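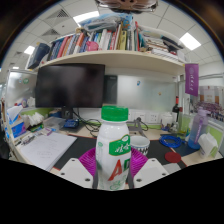 Raymonde Penner wrote to us that her class had one question left after the lesson on screw caps: why does a cap stay closed when the bottle lies on its side in a school bag? It is a good question, and the answer begins with a ramp.

## A ramp that goes around

Think of a road up a mountain. A straight road would be short but very steep. So the builders make the road go around the mountain, again and again. It is longer, but it is easier to climb.

The line on the neck of a bottle is such a road. It is called a **thread**. Inside the cap there is another thread, and the two fit together. When you turn the cap, it moves down its little road. You turn with a small force, and the cap presses on the bottle with a much bigger force.

## Why does it not open by itself?

When two things rub against each other, they slow each other down. We call this *friction*. The road on the bottle is not steep, so friction is strong enough to hold the cap in its place. If the road were very steep, the cap could slide back and turn loose.

There is also the top edge of the bottle. The cap is pressed on it so tightly that water finds no way out. Some caps have a soft ring inside, which fills even very small gaps.

## Why are there lines on the side of many caps?

They help your fingers. On a smooth cap, wet fingers slip easily. The small ribs give your skin something to push against.

## Try it at home

You need a sheet of paper, a pencil and a colored pen.

1. Cut the paper from corner to corner, so that you have a triangle with one square corner.
2. Color the long sloping edge.
3. Put the shorter straight side along the pencil and roll the paper around it.

Look at the colored edge. It climbs around the pencil like a thread! Now make a second triangle that is 10 centimeters long and 4 centimeters high. Roll it the same way, starting with the 4-centimeter side. Which of your two threads is steeper?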